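Grasp planning for grooved parts

Grasp planning is the bit of software that decides where a robot should put its fingers. I look after the planner called Pan at our lab in Skamthorpe, so forgive me if this article leans that way!

Close-up view

A wrist camera gives the planner its last good look before the fingers close. With a channel-shaped part, the dark groove is easy to mistake for a gap between two separate parts, and early Pan did exactly that (I lost most of April to it).
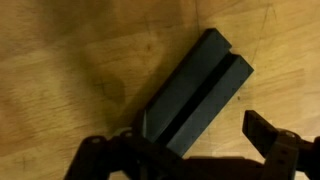 Choosing a part

Pan scores every candidate grasp for reach, finger clearance and angle, then throws out anything that would bump a neighbor. Dark parts on pale wood are kind to the segmentation step -- shadows much less so, and I still tune that threshold by hand.

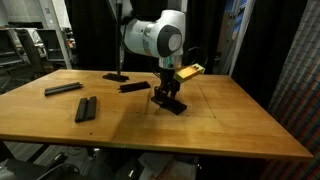 The scoring weights live in one plain text file with 21 entries, and you really only need to touch 7 of them. Our friends in Fernmont keep their own copy, with clearance set far higher than I'd ever dare.

Moving between grasps

Once a grasp wins, Praton (our motion layer) works out a path for the arm. It plans to a hover point over the table first, checks the joint limits, and only then plans the straight drop. I love that split, as a bad drop can be replanned without redoing the big swing -- and the logs are so much easier to read.

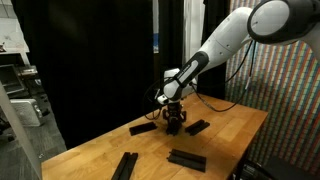

Skamthorpe, 2020-10-04

The current release ships with 1,445 saved grasps for regression testing. Replaying the full set takes 20 minutes on my desktop, and I run it before every merge.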